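2020-11-11, workshop notebook, textiles / table linen

Trolholm sample back from the wash and on the table. Woven, white with the dark check. Pressed from the back only, medium heat, no steam on the fringe this time. Length after wash 88 in., should of been closer to what the Skerkmont sheet says but I'll take it. Shrinkage mostly in the long direction.

Fringe: looped knots held. Combed them out with fingers while damp, took nearly 23 minutes, too long. Try clipping the loops in bundles before washing, or a mesh bag. The Montecinos one went in a mesh bag and came out ok, but that was cotton only and a tighter weave.

Check lines wander. They bow in the middle when the cloth isn't pulled square, and it shows right away with a pattern this open. Pulling from the corners makes it worse. Pull from the middle of each side, smooth outwards, then leave it alone.

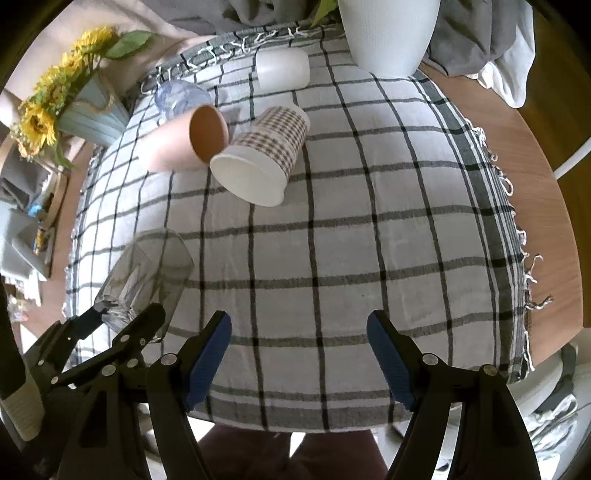
Slip test next. Cups and a glass on their sides, see what rolls and what the weave grabs. Paper is so light it'll go with any draft, so window shut. Glass is the one I care about, thick base, want to know if it drags the cloth when it gets shifted. Write down which way the check was running each time, I forgot on the Prostau cloth and had to redo all 10 runs.

Border bands feel a bit stiffer than the ground to me. Maybe just the pressing. Check again after wash two.

To do:
wash two, cold, same soap, mesh bag
remeasure both directions, flat, not hanging
ask Skerkmont if their 73 in. width is before or after finishing, sheet doesnt say
second press cloth, old one is scorched
stain strip (coffee, tomato, oil) can wait til December

Leave the sample out flat overnight pls, don't fold. Creases from the last fold took two pressings to get out and theres still one by the hem.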